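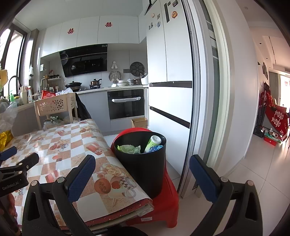

Figure 1. Hand-held gripper in a home kitchen, with the bin standing on a red stool.

Clearing the Table: Can a Machine Do One Household Chore Yet?

Final project report
Parvaneh Vahidi, Mahsa Rahimi and Hamidreza Ahmadpour
Supervisor: Natália Ďurica
Grillthorpe College, Applied Technology program
Submitted Friday, January 10, 2025

1. Background

Our group started out with a much bigger question. The first proposal was called "Robots in the Home" and covered vacuuming, laundry, dishes and rubbish. Our supervisor sent it back with one line, asking us to pick a chore and finish it. We picked clearing a kitchen table. A person does it several times a day without thinking, it needs no special tools, and it is easy to tell when it is done.

For this report, clearing the table means three things: rubbish goes in the bin, things that are still wanted stay on the table, and nothing gets spilled or damaged along the way. Wiping down was left out. We tried it twice in July and the arm pushed the cloth off the far side both times.

The question we set ourselves was whether a low-cost arm, with the kind of gripper a student group can get hold of, could do this chore well enough that somebody would be glad to have it in the house.

2. What we used

The arm was a Trelldale bench arm that the college already owned. It has a reach a little shorter than a grown person's and it bolts to the edge of a table. Our budget was $2,000, and most of that went on a camera, a second set of finger pads and a replacement wrist motor after the first one failed. The control software was written by Hamidreza on top of the Ghaffari planning library used in our second-year course.

The gripper has two fingers. This is the common type, and it was also the type we spent the most time reading about. Two fingers with rubber pads can pick up a surprising range of things if whoever is driving them is clever enough, and that is the reason hand-held versions exist. A person holds the gripper, does the chore with it, and the movements and pictures are recorded so that a machine can learn from them later. The person still does all the thinking. What the machine gets is a record of how the thinking looked from the fingers' point of view.

We found this idea useful even before we had any software running. Mahsa suggested that each of us clear a table using only a pair of kitchen tongs, one hand, no cheating with the other. If a person could not do it with tongs, there was not much hope for the arm. It took a good while longer than doing it by hand, but every item we tried could be moved in the end. So two fingers are enough, at least with a person in charge.

3. The objects

We split what turns up on a kitchen table into four groups.

Stiff and light: small boxes, empty cups, lids. These keep their shape when squeezed, and their edges show up well on camera.

Round and loose: drink bottles, jars, fruit. A bottle standing up is simple. A bottle on its side rolls when the first finger touches it, and if there is liquid left in it the weight moves around too.

Soft but thick: sponges, folded cloths, bread. They squash and spring back, so the arm does not have to be very exact.

Thin and floppy: wrappers, plastic bags, tissues, receipts. These are the most common kind of rubbish on our own tables and the worst for any gripper. A flat wrapper has almost nothing to take hold of. The fingers have to come down to the table surface, close, and hope for a fold. 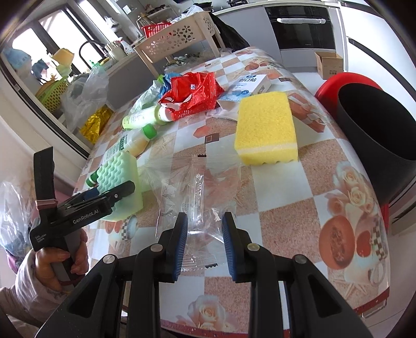
Thin items also cause trouble for the camera. A clear bag takes on the colour of whatever is under it. On a plain table our software could usually find one from the shine along its creases, but on a patterned tablecloth it was close to guessing. Printed fruit and flowers are a special problem, as the software reports a melon where there is only a picture of a melon. In our early runs the arm spent a lot of effort trying to pick up printed roses from a cloth Mahsa had brought in from home. We kept that cloth for the rest of the project. People do have tablecloths like that, and a test on a bare white bench would have told us very little about kitchens.

4. Method

We ran 104 attempts in total. One attempt means one object, starting from the arm's rest position and ending with the object either in the bin, left where it was, or somewhere it should not be. Objects were placed by whichever of us was not running the software that day, and they were not lined up neatly. The bin was kept in one place so that the arm did not have to look for it.

An attempt was a success if the object was in the bin and nothing else had moved more than a hand's width. Anything else was a fail. We did not give half marks, although Hamidreza argued for them after a run where a jar lid balanced on the rim for a whole minute before going over the wrong side.

The complete log has 2,740 lines. Most of them are motor positions and are not very interesting, so they are on the college drive and not attached here.

5. Results

The stiff and light group went well. Nearly all of the fails there came from the camera being bumped and not put back properly, and that was our own fault.

Soft and thick items were almost as good. The sponge was the most reliable object in the project. Wherever the fingers landed, they got some of it.

Bottles were mixed. Standing bottles were fine until they were put close together, and then the open fingers knocked over the neighbour on the way in. Bottles on their side were picked up in fewer than half of the attempts. We improved this a little by bringing the gripper straight down with the fingers wide open across the bottle and closing slowly. The faster version looked better on video and worked worse.

Thin and floppy items were poor. The arm got hold of crumpled bags more often than flat ones, and it hardly ever got hold of a flat wrapper. When it did, letting go was the next problem. Light plastic clings to the rubber pads, and more than once the arm opened over the bin, closed again and carried the wrapper back to the table. It then reported the job as complete. The camera was looking at the table and the wrapper was still between the fingers, so as far as the software knew the rubbish had gone.

We had changed pads by that stage. The textured ones gripped better than the smooth ones and also let go more cleanly.

6. Deciding what is rubbish

This part was meant to be a short section and ended up being the hardest.

A person looking at a table knows that a bottle with a bit of drink left in it might still be wanted. A sticking plaster box might be empty or full. A bag might have something in it. The arm knows none of this unless it is told. We dealt with it by giving the software a list of items to throw out before each run, and that is a big piece of help. Without the list, it would have to ask or guess.

Parvaneh spoke to Shahram Rashti, who cleans offices at the Staltenov building and has done for many years. He was not very interested in how the gripper worked. His questions were all about this section. He wanted to know if it would throw out somebody's notes, and if it would tip a cup to check. He said he leaves anything he is unsure of, and people complain about that much less than they complain about something going missing. We changed our software after that talk so that it leaves anything not on the list. Before then it had been set to bin unknown items smaller than a fist.

7. Speed and supervision

The arm is slow. A person clears a small table in less time than the arm takes to plan its first reach. We do not think this matters much by itself, as a dishwasher is slow as well and people are happy to leave it running.

The difference is that a dishwasher can be left. At no point did we feel able to walk out of the room while the arm was going. One of us always had a hand near the stop button, and it was used. If a person has to stand there and watch, they may as well clear the table.

8. Findings

For our arm and our gripper, the answer to the question is no. It could do part of the chore under conditions we had made easier for it, with a fixed bin and a list of what to throw away.

The fingers were less of a limit than we expected at the start. Our tongs test showed the chore can be done with two fingers, and the hand-held grippers make the same point much better than tongs do. What is missing is mostly in the seeing and the deciding – noticing that a wrapper is stuck, knowing a printed melon from a real one, leaving the half-full bottle alone.

We think a workshop or a packing bench would be an easier place to begin. There the same few objects come back all day, and somebody has already decided what counts as waste. A family kitchen changes between breakfast and lunch.

9. If we did it again

We would put a second camera on the wrist so the arm could check its own fingers before reporting that it had finished. We would record ourselves doing the chore with a hand-held gripper from the first week, instead of writing every movement by hand. Hamidreza would also like a stronger wrist motor. The spare is in the cupboard in the project room, in the box marked with his name, and next year's group is welcome to it.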